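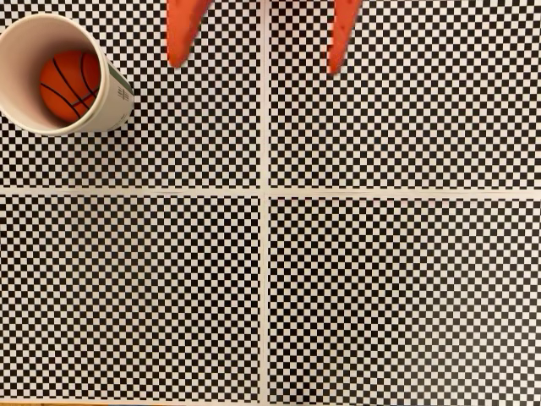

Grout: a talk for people about to tile something

Slide 1 (title)
Good evening. Wait for the door to stop banging. I'm going to talk for half an hour about the stuff between the tiles. If you came for the sourdough talk it's upstairs and I won't be offended, much.

Slide 2 - How I got into this
Our first bathroom in Vundholm. Lovely tiles, three months choosing them. Grout chosen in four minutes at the till, brilliant white. By September it was the colour of weak tea. Pause here for the people who have the same bathroom.

Slide 3 - What the gap is for
Ask the room. Someone will say "to keep water out". Cement grout does let some through, so the waterproofing has to happen behind the tile. The gap is there because no two tiles are quite the same size, and because walls move. Houses move too. Ours has been moving since before we bought it.

Slide 4 - How wide
Two millimetres if your tiles are cut square, three to five for most floors, more for handmade. Handmade is shop language for wonky and costs extra. Don't butt tiles tight together to save on grout. I did this in the hall. Show them the hall.

Slide 5 - Small tiles, big regret
The mosaic floor story. 3,437 little tiles, and I know the figure because I was off work with a bad knee and had nothing else to do. More tiles means more joints, and more joints means a toothbrush. Black and white chequers look wonderful in a hotel lobby, where somebody else has the toothbrush.

Slide 6 - Colour
White joints: see slide 2. Black joints: show limescale and soap. Mid-grey: dull, forgiving, what I have now. The Berchtold chart has 67 greys on it. I have tested five and my family could tell two of them apart.
(If short of time, skip the bit about beige.)

Slide 7 - Mixing
Powder into water, slowly. Leave it to stand, then stir again. Small batches. I once mixed a whole bucket of Grivix and went to answer the phone. Still have the bucket. It's a doorstop.

Slide 8 - Corners
No grout where wall meets wall or wall meets bath. Flexible sealant, every time. Fill the bath before you seal round it, and leave it full till it cures. Say this twice, they never write it down the first time.

Slide 9 - Cleaning up
Damp sponge, diagonal strokes, change the water. The haze comes off the next day with a dry cloth. It does not come off in a month. Ask me about the kitchen.

Questions. If the one about underfloor heating comes up, point to the handout and drink some water.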